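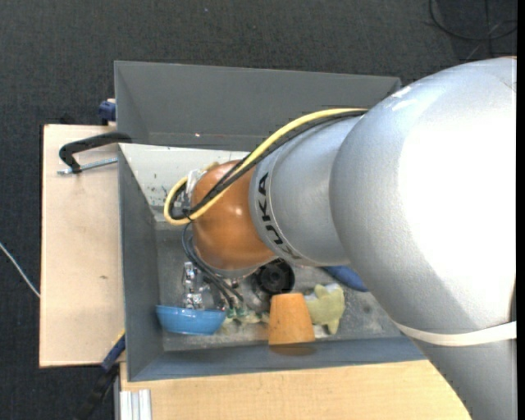

Jobs & Calls > Warehouse and Packing

Cledero is looking for packers and sorters for the autumn season, to work in our hall in Stallholm. We handle small mixed goods for shops which sell online. The goods come to us in gray bins, many different things together, and they leave us as orders, checked and packed for the customer. The season starts in September and the contract is for 26 weeks. For good workers there is a possibility to stay longer.

What you will do

You take a bin from the rack, compare what lies in it with the list, and sort the items to the right orders. Then you choose the box, put in the paper and close it. In a usual shift one person finishes 100 orders, but in the first weeks we do not expect this from you. When a bin is empty, you wipe it and bring it back to the rack. Items which are damaged go to a separate shelf with a short note. Please write the note so that another person can read it – this was a problem last season.

The hall keeps over 2,000 different articles, most of them small enough to hold in one hand. You do not need to know them before. You will learn where they are by walking, and a colleague goes with you for the first five shifts.

Who can apply

You are at least 18 years old and you can stand and walk for the most part of a shift. You can read a list in English and write short notes. Experience from a warehouse, a shop or a kitchen is welcome, but it is not a condition. We value people who are patient with small things and who ask when they are not sure. Full bins can be heavy. If you have trouble with lifting, tell us in the application and we will see if a place at the checking table is suitable for you.

Hours and pay

There are two shifts, the early one from 6 a.m. and the late one from 2 p.m. You can say which one you prefer, and we try to follow it. Pay is by the hour, according to the local agreement, with a supplement for the late shift. After a complete season you receive a bonus of 200 euros. Work shoes, gloves and a jacket are given by us. Lunch can be bought in the canteen of the Braremeck building next door, or you bring your own – we have a refrigerator and two microwaves.

How to apply

Send a short letter and a list of your previous jobs to the Cledero office, or leave them at the reception in Stallholm between 9 a.m. and 3 p.m. A photograph is not necessary. Write "Packing, autumn" on the envelope or in the subject line, and mention from which date you are free.

We invite suitable applicants for a trial of two hours in the hall, which is paid. You will sort a few bins and pack some orders, and afterwards there is time for your questions. Every applicant gets an answer from us, also when it is a no.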